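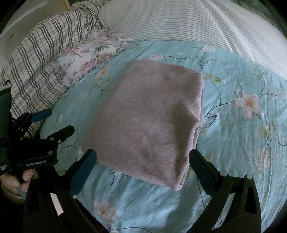
Mollel says the receipt codes at the Sodurbridge diner run out after 3 days, so check yours before you sit down to fill anything in.

Esther Muli
January 2020

Good tip, thank you!! I had 13 receipts in my bag and only the newest one worked, so that explains it.

Search this thread Go

2/ Now the fun part - I did the comment card at the Vostside bakery too, the paper kind with the tiny pencil. I asked for the seeded rolls to come back (they vanished in August and I've been sulking ever since) and the manager called me! On the phone! We talked rolls for ages.

3/ She told me they got 200 cards last year and 71 of them were about the rolls. So please, if you miss something on a menu, write it down and say which branch.

4/ Plirnum, the sandwich place by the station, has a form as well - it's short, and there's a big box at the end for whatever you like. I used all of it on pickles.

5/ Doing the diner one tonight with my one good code. Pie crust, I have thoughts!

We use cookies to improve your visit. Accept Manage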